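Second round of gripper comparisons in the simulator, 23 Oct 2023. Same arm as in July, same table, same controller gains. The only hardware change is at the wrist: the parallel jaw is off and the linked-finger gripper is on. Nuria Mamo asked for the pine cone to stay in the object set, so it stayed.
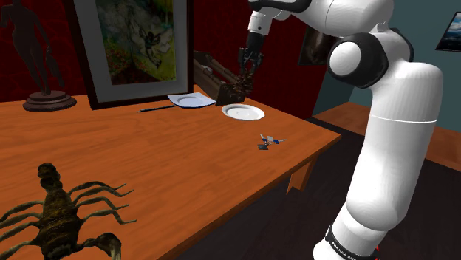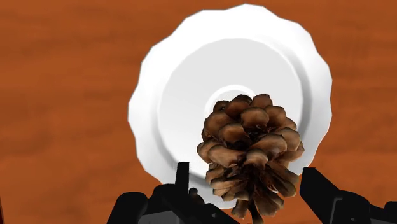 *Outside view first, with the gripper over the table; second, the pine cone between the fingertips, scalloped plate behind it.*

The cone is a poor object for a parallel jaw. The scales give you point contacts at odd normals, and the collision mesh I use is a convex decomposition into 32 pieces, so part of what the jaw feels is an artifact of the mesh. In July I spent a week tuning friction before Fotis Vrettos pointed out that the contact margin was larger than the gaps between the scales. Fixed now.

I ran 800 episodes per gripper with the same seeds. An episode counts as a success if the cone is lifted clear of whatever it started on and is still held when the timer runs out.

- Parallel jaw: 321 successes
- Linked fingers: more than half again as many, final number once I rerun the seeds that crashed

Most of the remaining failures with the linked fingers come from lateral offset. If the cone starts closer to one fingertip, that side touches first and pushes the cone over before the other side arrives. The controller closes both sides at equal speed and has no notion of first contact. Talteck's driver has a hold-on-contact flag, but I haven't ported it to the sim yet.

Cameras: the wrist view was enough for the final approach. The outside view helps with debugging and did little for the policy. With a large object near the front of the table it also loses part of the work area - Juwita had warned me about that. I'll move it higher before the next batch.

One open problem is solver time. The linkage is a closed chain, modeled with equality constraints, and at the old time step it drifts visibly. Halving the step fixes the drift and doubles the cost. Rallis, the box I run this on, is shared with Italo Longo's group, so the big sweep has to wait until their jobs finish.

Config files are in the Wellunlow repo under `grippers/linked`. The jaw configs are unchanged.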